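Compartir · 35 compartidos · 4 comentarios

NOTA DE PRENSA

Gudlow amplía a todo el año su programa de compra a granel y lleva el reparto de vecindad a los pueblos del valle

Bradholm, martes 26 de enero. La cooperativa de consumo Gudlow ha presentado esta mañana, en su local de siempre y con café para todo el que quiso acercarse, la nueva etapa de su programa de compra a granel, que hasta ahora funcionaba solo en los meses fríos y que desde marzo estará abierto las cuatro estaciones. Es una noticia que en la casa se esperaba con muchas ganas, y queremos contarla con cierto detalle, aunque nos alarguemos un poco, porque son bastantes las familias que llevan tiempo preguntando en el mostrador cuándo llegaría.

El programa nació como algo muy pequeño: un saco de lentejas, otro de garbanzos y un bidón de aceite que se repartían entre los socios de dos calles. Cada cual venía con sus tarros y sus bolsas de casa, se pesaba, se apuntaba en una libreta y hasta la semana siguiente. De aquella libreta (que todavía conservamos, con sus manchas de aceite y alguna cuenta que no cuadra) hemos pasado a 1.169 hogares inscritos, repartidos entre Bradholm y las aldeas de alrededor. El catálogo reúne 40 productos a granel, desde las legumbres de toda la vida hasta el jabón en escamas, la avena, las pasas, los frutos secos sin tostar y un arroz redondo que se acaba siempre antes que el resto.

«Cuando empezamos, la gente entraba un poco cohibida, con el tarro escondido en el bolso, como si fuera a pedir un favor», recuerda Živko Jurić, coordinador del programa. «Ahora entran hablando de recetas, se prestan embudos, se corrigen unos a otros el tiempo de remojo de las alubias. A mí me pasa que voy a reponer un cajón de harina y tardo media hora en volver, y tan contento».

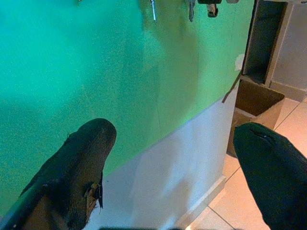
La ampliación tiene tres partes, y la primera es la que más se va a notar en el día a día. El mostrador de granel, que abría dos tardes por semana, abrirá todas las mañanas laborables y también los sábados hasta la hora de comer. Quien no pueda acercarse en ese horario podrá dejar el pedido escrito en el buzón de la entrada, con sus envases marcados, y recogerlo al día siguiente. Los envases tienen que venir limpios y bien secos, con el nombre en un sitio visible. Valen los tarros de cristal, las latas con tapa, las bolsas de tela y las cajas de galletas de la abuela, que por algún motivo son las que mejor apilan.

La segunda parte es el reparto de vecindad. Hasta hoy, los socios que viven fuera de Bradholm dependían del coche propio o de la buena voluntad de algún pariente, y eso dejaba fuera a muchas personas mayores que, precisamente, son las que más saben de comprar y guardar a granel. Gracias al acuerdo firmado con Transportes Stojanović, una furgoneta hará la ruta del valle cada dos semanas, con parada en la plaza de cada pueblo y tiempo de sobra para charlar un rato. La ruta atenderá de entrada a 393 hogares que ya han confirmado su interés. El transporte no tendrá coste para ellos durante la primera temporada; después se revisará en asamblea, con los números delante y sin prisas, como se ha hecho siempre en Gudlow.

El sistema será sencillo. Cada pueblo tendrá una persona de enlace que recogerá las hojas de pedido y las enviará al almacén con tres días de antelación. En el almacén se pesa, se envasa y se etiqueta a nombre de cada familia, y la mercancía viaja ya separada por paradas. Los envases vacíos vuelven en la misma furgoneta. Si falta algo —que faltará, porque con las legumbres manda la cosecha— se avisará por teléfono y se ofrecerá un producto parecido o la devolución del importe, a gusto de cada uno.

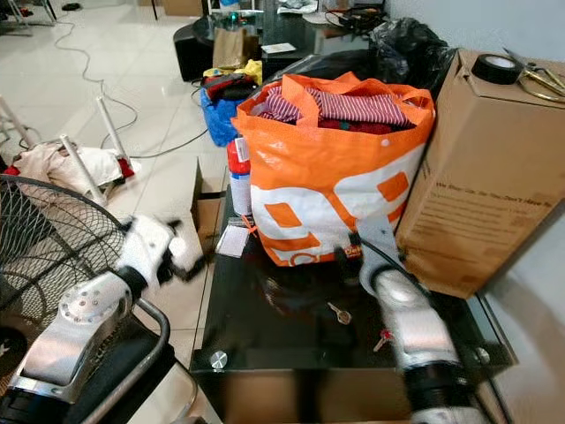

Tiempo de lectura: 6 minutos

La tercera parte del programa es la que más ilusión nos hace, y pedimos disculpas de antemano por el entusiasmo. Se llama Flaveo y es una pequeña escuela de despensa, con sesiones gratuitas de una tarde para aprender a conservar, planificar y aprovechar. La idea salió de las propias conversaciones del mostrador: alguien compraba cinco kilos de garbanzos con la mejor intención y volvía al mes confesando que seguían en el armario, sin abrir, porque no sabía por dónde empezar. ¡Nos ha pasado a todos!

Las primeras sesiones de Flaveo estarán dedicadas a las legumbres: cómo ponerlas en remojo, cómo cocer una olla grande y congelarla en raciones, qué hacer con el caldo. Después vendrán las harinas y los panes sencillos, las conservas de temporada y una tarde entera sobre cómo mantener a raya la polilla de la despensa, que es, con mucha diferencia, la consulta más repetida. Habrá 35 plazas por sesión y la inscripción se hará en el mostrador o por teléfono. Quien venga con niños puede traerlos sin ningún problema, que para ellos habrá una mesa con semillas, cuencos y cucharas.

«Mi madre compraba la harina por sacos y sabía exactamente cuánto le duraba», cuenta Jurić. «Yo tuve que aprenderlo de mayor y equivocándome bastante, así que me hace feliz que ahora haya un sitio donde preguntarlo con tranquilidad. No hace falta cambiar la cocina de arriba abajo. Se puede empezar por un tarro de lentejas y ver qué tal».

En cuanto a los precios, Gudlow mantendrá el sistema actual: se paga el coste del producto más un pequeño margen, igual para todos, que sirve para sostener el local y el almacén. Las tarifas se cuelgan el primer día de cada mes junto a la puerta, con el nombre del productor al lado de cada artículo. Siempre que es posible se compra a explotaciones de la comarca, y cuando no lo es (los dátiles, por mucho que nos empeñemos, no se dan en el valle) se indica la procedencia con la misma claridad.

También habrá un cambio en las cuotas que nos habían pedido muchas veces. Los hogares de una sola persona pagarán la mitad, y quienes se den de alta antes de que termine marzo no abonarán nada hasta el verano. Los socios actuales no tienen que hacer ningún trámite: su ficha se pasa sola al nuevo programa y conservan el número de siempre, ese que algunos se saben mejor que el del banco.

Queremos aprovechar estas líneas para dar las gracias a los productores que nos han acompañado desde el principio, a Transportes Stojanović por lo fácil que lo ha puesto todo y, muy especialmente, a las familias que siguieron viniendo los inviernos en que la calefacción del local funcionaba cuando le parecía. Aquellas tardes de abrigo y bufanda junto a los sacos también son parte de esta ampliación.

Durante toda la semana el local permanecerá abierto en horario continuo para resolver dudas, recoger inscripciones y enseñar el catálogo completo a quien quiera verlo de cerca. Las hojas de pedido para la primera ruta del valle están ya disponibles en el mostrador, y las personas de enlace de cada pueblo las tendrán también en los próximos días.

Sobre Gudlow

Gudlow es una cooperativa de consumo con sede en Bradholm, gestionada por sus propios socios. Además del programa de granel, mantiene una sección de fruta y verdura de temporada, un servicio de préstamo de utensilios de cocina —conserveras, básculas, molinillos— y un tablón de recetas que crece sin control y que algún día habrá que ordenar.

Contacto para medios

Živko Jurić, coordinador del programa de granel. Atiende en el local de Gudlow, en Bradholm, en horario de mostrador, y con mucho gusto enseña el almacén a los periodistas que quieran visitarlo.

Compartir esta nota · 35 compartidos · 4 comentarios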